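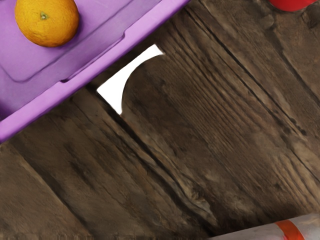

A reader of the previous edition wrote in to ask why the guide spends so long on recording demonstrations when the robot is supposed to do the learning. Fair question. The robot learns what it is shown, including the part where you stopped to scratch your nose.

4. Recording demonstrations by remote control

These steps cover the fruit-to-crate task in the Fadon simulator, driven with the Hirkel hand controller. If you are using the older Joubert joystick, read the appendix first and allow yourself an extra tea break.

4.1 Before you start

1. Start Fadon and wait for the status light in the toolbar to turn green. Amber means it is still loading. Amber for longer than 2 minutes means it has stopped loading and is too polite to say so. Restart it.

2. Switch on the Hirkel and hold it still until it buzzes once.

3. Open the Inen recorder and choose New Session. Give the session a name you will recognise in October. "test", "test2" and "test_final_new" are all taken.

4. Check that both camera views are live. Move the simulated arm a little and watch for a change in each one.

NOTE: The table layout is shuffled at the start of every run. Leave it as you find it. The point of the shuffle is that life won't line the fruit up for the robot either.

4.2 Recording a run

1. Press and hold the side trigger to take control of the arm. Letting go at any time freezes the arm where it is — a feature, although it may not feel like one when you sneeze.

2. Bring the gripper over the fruit. Approach from above, at a walking pace.

3. Lower until the distance bar in the toolbar turns blue, then close the gripper with your thumb. Squeezing the controller harder does nothing. Everybody squeezes harder.

4. Lift straight up until you are well clear of the crate rim, then travel sideways. Diagonal short cuts look elegant and teach the robot to clip the edge.

5. Lower the fruit to the bottom of the crate and open the gripper. Do not drop it from a height. The simulator forgives bruising, but a policy trained on dropped fruit will drop everything.
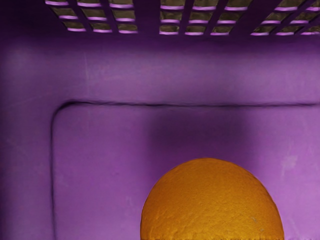
Fig. 4-2. Orange in the purple crate.

6. Raise the arm, return it to the parked position and press Stop. The recorder keeps going until you do, and will happily file several minutes of you reading this page.

CAUTION: If you collide with the crate, do not nudge it back into place and carry on. Press Discard and begin again. The repair becomes part of the lesson.

4.3 Keeping or discarding a run

Play each run back at normal speed before you save it. Discard it if:

- you changed your mind about the grasp halfway down
- the arm paused for longer than a breath
- the fruit rolled and you chased it

A slow run is fine. A hesitant one isn't, and the difference is plain on playback, usually to whoever is standing behind you.

4.4 How many runs

For one fruit and one crate, 50 clean runs will give you something worth testing. Our reference set has 274. The recorder stops accepting runs at 1,000 per session, a limit so far reached only by a paperweight left on the trigger.

Spread the work over more than one operator if you can. Left-handed operators should swap the grip setting under Preferences > Hand before their first run. Changing it midway mirrors the controls with immediate effect.

4.5 If something goes wrong

Arm drifts with the trigger released: put the Hirkel down flat, wait for the buzz, pick it up again.

Arm moves the opposite way to your hand: see left-handed operators, above.

Camera view frozen: close the view and reopen it. Discard the run in progress.

Inen reports "session full" on a new session: the disk is full. The wording is on our list.

Section last revised 6/19/18. Training on your saved runs is covered in section 5.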